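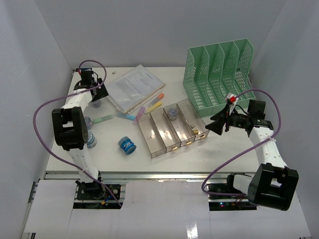

*Stationery, small jars, a divided tray and a mint-green file holder with four upright slots.*

Nesrin Akyol starts every desk with the paper. Pens and clips take up less room, she says, and can be sorted at any point, but a stack of documents blocks whatever surface it lies on.

"Paper first, then the tray, then the jars," she said when we spoke on 18 Oct 2021. "If you do the pens first you end up moving them twice."

Akyol sets up shared work tables at Casbridge, where she looks after six small offices and the supply room. Before that she spent seven years in records at Trondside. Her method is written down on two sheets, and she revises them every January.

The first rule concerns upright storage. Akyol prefers a file holder to stacked letter trays for anything in current use. "A stack has one accessible item, the top one. In a slotted holder each slot is accessible. You lose some capacity and you gain retrieval." She assigns slots by what has to happen to the paper – to sign, to send, to read, to file – and leaves the subject to the label on each cover.

She likes open plastic holders with perforated partitions. They weigh little and they can be rinsed. Dust falls through a slatted floor, so the surface underneath has to be wiped when the holder is moved. A low front edge matters more to her than height at the back. "It has to stop the sheet from sliding out, and it has to let you read the bottom third of the page. Higher than that and people pull things out to check what they are."

Clear covers she accepts with a reservation. They protect the top page and keep it legible, but they slip against one another. She puts no more than three in a slot.

The divided tray takes loose items. Akyol sizes compartments by the longest object, which is usually a ruler or a pen, and gives the remainder to clips, erasers and tape. She does not line the compartments. One should stay empty, in her view, for things that come in during the day.

Jars are the part she has changed her mind about. "I used to ban them. They tip, and people put wet brushes in them." She now permits small ones with lids, kept behind the tray and out of the path of the forearm.

Lise MacDonald, who shares the supply room with her, disagrees on that point and keeps her jars at the front. "I use them more than the pens," MacDonald said. "Why would I reach over a tray?" Akyol concedes that this works for one person at a fixed seat. On a shared table she still moves them back.

Resetting a table takes her six minutes if the documents are already covered. Uncovered sheets take longer, as they have to be read before they can be placed.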